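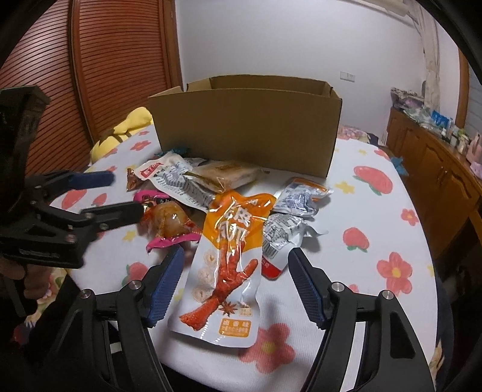 Photo: Rikedero Packaging Bulletin

Flexible packs in mixed parcels: what changes on the packing bench

Mar 6, 2026

Most of the shelf-life work on single-serve snacks is done on the pack as it leaves the filling line. The pouch is sealed, checked for leaks, put in a case with others of its kind and stacked on a pallet. Every pack in the case has the same shape and stiffness, and the case was sized for it. Direct orders break that arrangement. A pouch of ready-to-eat meat, a bag of chips and a wrapped cake go into one box, and each has been designed for a different load.

Members have asked for a short item on the subject ahead of the revised bench guide, which replaces the November edition. It covers pack types, box choice, fill, and the test routine now in use at the Vidal site.

Pack types

For parcel purposes, flexible snack packs fall into two groups: those with little or no gas inside and those with a deliberate headspace. Vacuum-packed meat and tofu snacks belong to the first group. The film is pulled tight against the product, and any bone, cartilage or hard edge bears directly on it. The usual failure is a pinhole where the film has been flexed over a hard point many times. It may leave no visible mark on the outside of the pack, particularly where a printed outer pouch covers a clear inner one.

Chips and puffed products belong to the second group. They are flushed with nitrogen, and the gas serves both as protection against oxidation and as a cushion. Under steady pressure the load goes to the seals, and the back fin seal and the end seals should be checked first. Air freight and high road passes add to the problem: outside pressure drops, the bag swells, and a box that closed easily on the bench is now under load from within.

The two groups should not be stacked without thought. A dense vacuum pack resting on a gas-flushed bag will be supported by the bag until the first drop, after which the product under it is crumbs. Dense packs go on the bottom, flat side down. Where the box is too narrow to allow that, stand them on edge against the wall and put a sheet of board between the groups.

Box choice

Single-wall corrugated is adequate for nearly all snack parcels. The flute direction should run vertically in the side walls, as this is what gives the box its stacking strength. Boxes are sometimes cut down to suit a smaller order, and this is acceptable provided the score lines are made with a creasing wheel. A knife cut partway through the liner leaves a corner that opens under load.

Trays and boxes with the flaps taken off are useful for picking and staging. They should not be sealed with film and shipped as parcels. The flaps hold the walls square, and without them the side walls bow outward when the box is lifted by its ends. Mark staging boxes clearly and keep them on a separate rack. A hand hole or vent hole also costs some strength, more so when it is close to a corner or to the top edge. Holes in the middle third of a wall matter least.

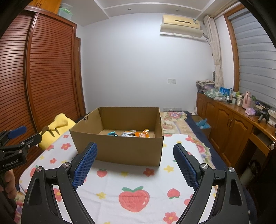 Mixed snack packets in an open corrugated box with the flaps removed.

Fill

Loose fill is chosen too often by habit. Its job is to stop movement, and with light packs crumpled kraft paper will do that at lower cost and with less dust. The box should be filled until a light shake produces no sound of sliding. Overfilling is the more common fault on busy shifts — the flaps are pushed down, the tape holds, and the pressure stays on the seals for the whole trip.

Air pillows are suitable above the packs and unsuitable below them. A pillow under a dense pouch tends to work its way to one side. Paper pads under, pillow over is the arrangement given in the new guide.

The Vidal routine

Vidal has moved from a monthly check to a check on every lot of boxes. The site packs 1,000 mixed parcels in a normal shift. From each lot, 8 parcels are pulled after taping and put through the sequence below.

Drop on one bottom corner, on the three edges that meet there, then on all faces.
Vibration on the table, lid up, at the setting for road transport.
Rest at room temperature overnight.
Open, inspect, and submerge each vacuum pack in the leak tank.

The leak tank step is the one that takes the most time. Inspectors hold each pack under water inside the chamber, draw the pressure down and watch for a steady stream of bubbles from a single point. Bubbles that leave the surface of the film and then stop are trapped air and are disregarded. Printed outer pouches are removed first when there is an inner pack.

In the first run under the new routine, 275 packs were inspected after the full sequence. Two had leaks. Both were vacuum packs, both had been placed at a box corner, and in both the pinhole was on the side facing the wall. No gas-flushed bag leaked, although several held a good deal of broken product, which the routine records separately as a quality fault.

Film options

Plavetti has supplied trial rolls with a nylon layer on the inside of the usual structure. Nylon improves puncture and flex resistance, at a higher cost per roll and with a narrower sealing window. Operators should expect to reset jaw temperature and dwell time. Early samples sealed at the old settings showed wrinkles across the end seal, and a wrinkle through the seal is a leak path whatever the film is made of.

Traltar, the data logging program used on the bench, has been updated to accept the two new fault codes: CP for corner pinhole and BP for broken product. Sites still on the older version should enter both under "other" with the code in the notes field. Records entered this way will be moved over when the site is upgraded, and there is no need to enter them twice.

Revised bench guide

The draft is with the sites for comment. Points still open are the minimum distance between a dense pack and the box wall, and whether a paper pad should be required at every corner or only for products with bone. Comments should state the box size, board grade and pack type, and should go to the Rikedero bulletin desk with the site code in the subject line. Photos of failed packs are useful if the pinhole has been circled in marker before the pack is rinsed.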